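Print this entry | E-mail this entry

Bench notebook, Dorkar shop
7/24/24

Picking up where the last entry stopped. The question from Bistby is still the same one they sent in December: can an arm clear a kitchen counter, yes or no, and if yes, when. I keep wanting to write "no" and close the folder. But they paid for a test, so we test.

Changed since last time: new fingertips pads ordered, not here. Skoryk controller reflashed to the older build after the newer one kept dropping the force limit on restart. Grip force back to where we had it. I would like whoever updates the controller next to write it down in this book and not on a sticky note.

Task for this round is the dumbest version of the chore I could think of. Pick up a block from a shiny counter, put it down somewhere else on the same counter, don't scratch anything, don't shove it. A four-year-old does this while talking about something else. The Bistby brochure has the arm unloading groceries and wiping up after. I'd settle for a cube.

Sarkuslow, the planning software, does fine on the matte gray board we used in the spring. I don't trust those numbers. Over 530 picks on matte gray, and what did we learn? That it can find a light block on a dull background under lights we picked ourselves. Kitchens have windows and polished stone and somebody's toast crumbs. So this round is marble pattern, high gloss, and the lights stay wherever they are. 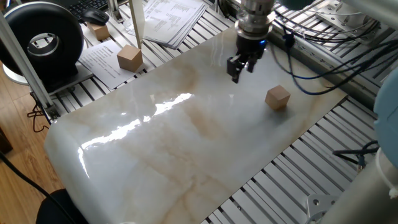 Gripper over the marble board, one cube on the board. Note glare streak, center-left.

The streak is what I want to talk about. To a person it's nothing, you look past it. The depth reading gets bad near a highlight like that, and the planner fills the hole with a guess. Sometimes the guess is a flat surface and we get away with it. Sometimes it decides there is a low object there and plans around it, so the arm takes a long silly detour past a reflection. On the matte board I never saw it do that.

The reflections of the fingers bother me too. They're faint by eye. Whether the camera picks them up as an edge I can't say yet. Somebody should pull the raw depth for a descent and look, before we blame the glare for everything.

Cube angle matters more than I expected. When the cube sits square to the fingers the close is clean. When it's turned, one finger touches first and the cube slides before the other one gets there. On matte it catches a little and straightens itself out. On gloss it just goes. I ran 20 picks by hand-set pose with the cube turned and 12 were good. Call that what you like. If a dishwasher dropped eight plates out of 20 I'd send it back.

Cycle time: set to 845 in the config, which I assume is a speed value in mm/s, though the manual gives no unit and the arm plainly isn't moving that fast. Left it alone. Need to ask support.

What I'd tell Bistby if they called right now:

- It can move a block on a counter most of the time, if you set the block down nicely first.
- It can't do a wet glass. We haven't tried. I'm saying it can't.
- "Clearing the counter" also means deciding what is trash, what goes in the sink and what is somebody's mail. Nothing on this bench touches that question.
- Wiping is a different tool and a different budget.

In fairness to the machine, the part that works does work. The approach is smooth, straight down, no wobble at the bottom, and it stops at the same height every time I checked with the feeler gauge. Two years ago that alone took us weeks. If the job were the same part in the same place all day, I'd sign off on it this afternoon. That's a shop-floor chore though, and the shop floor has had arms doing it for decades. Calling it "home-ready" because the board has marble on it is a stretch.

To do:

Repeat the turned-cube set with the new pads when they come. Same poses, don't fiddle.
Try a polarizer on the camera before anyone suggests dulling spray. You can't spray a customer's kitchen.
Log the detours separately from the missed grips. Right now both go in as "fail" and it hides which one is costing us.
Pull raw depth, see above.
Something softer than a block. Dish sponge?

Leaving the pose file as it is, loaded under the last name in the list. Don't rename it.

Recent entries
Skoryk controller: force limit lost on restart
Matte gray board, spring totals
Sarkuslow planner settings, second try
Folding a dish towel (abandoned)
Bistby test plan, notes from December

Print this entry | E-mail this entry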